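Student Robotics Project: Unpacking and Sorting
Posted in January by Nadja Ruchti, Skarkier Technical School

The second-year automation class at Skarkier is presenting a selection from its winter project, carried out under the direction of Geert Cuypers.
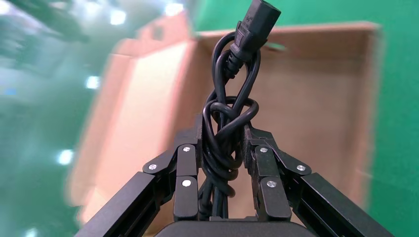 Students were asked to program a robot arm to handle the articles found in an ordinary parcel: cords, bags, booklets and small cartons. Work was divided among five teams. Each team wrote its own grasping routine and kept a logbook, and the logbooks were submitted together with the code at the end of the term.

A power cable folded into loops, held upright between the two fingers of the gripper over an open cardboard box. Cords were assigned to the Farnerov team, which spent seven sessions on this part of the task. Assessment covered finger placement, closing force and the height of the lift.

The project was supported by a grant of 3000 francs from the Zwahlen Fund, applied to replacement finger pads and a second controller. Logbooks may be consulted in Room 6 during school hours. Families wishing to attend the spring demonstration are asked to register with the school office.

Comments

R. Ruchti: Congratulations to all the teams. Will the code be made available to the first-year class?

G. Cuypers: Yes, once grading is complete. Please write to the office for access.

Parent of a Rolent team member: We heard a great deal about cables at dinner this winter. Very nice to see the work at last!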